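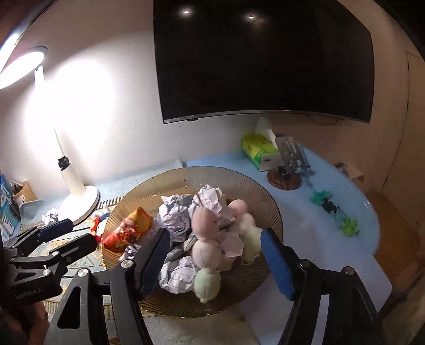

Khadija Abdelaziz wrote to ask whether a first-timer can wrap a gift for the Greltlow swap without buying a single thing, and yes, she absolutely can! Old newspaper, a clean tea towel, the paper from last month's shoes, all of it is welcome. We get versions of that question every spring, so the rest of the answers are collected on this page.

What is the Greltlow Gift Swap?
An evening of trading wrapped presents with your neighbors. Everyone brings one, everyone goes home with a different one, and in between there is a lot of stealing. Last March we had 38 people in the upstairs room and ran out of chairs, which only made it louder.

When is the next one?
Wed 7 May, doors at 6:30, first pick at 7. If you come in after the first pick you can still play, you just go to the end of the line.

How much should I spend?
Nothing, if you like. Otherwise keep it under $50. The most fought-over gift in March was a jar of homemade plum jam from Oldřich Říha — it changed hands until it hit the steal limit, and people still bring it up.

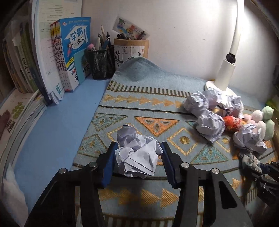
What is the steal limit?
A gift can be stolen 3 times. After that it's locked and the person holding it keeps it. You can't steal back the thing that was just taken from you on the same turn, so pick something else and wait for your chance!

How do I disguise a gift?
This is my favorite part. Put a small thing in a huge box. Pack a book so it feels round. Marilou Cabanatuan once nested boxes inside boxes around one movie ticket, and the whole room cheered when she handed it over.

Can kids play?
Yes, from age eight up, with their own gift. Younger ones can sit with a grown-up and help pick (they have excellent instincts).

Anything I shouldn't bring?
Live animals, anything that needs a fridge, and candles that have already been lit.

Do I need to sign up?
Please do, on the sheet by the door at Jamgate or by replying to the newsletter. Walk-ins are fine as long as you have a wrapped gift with you.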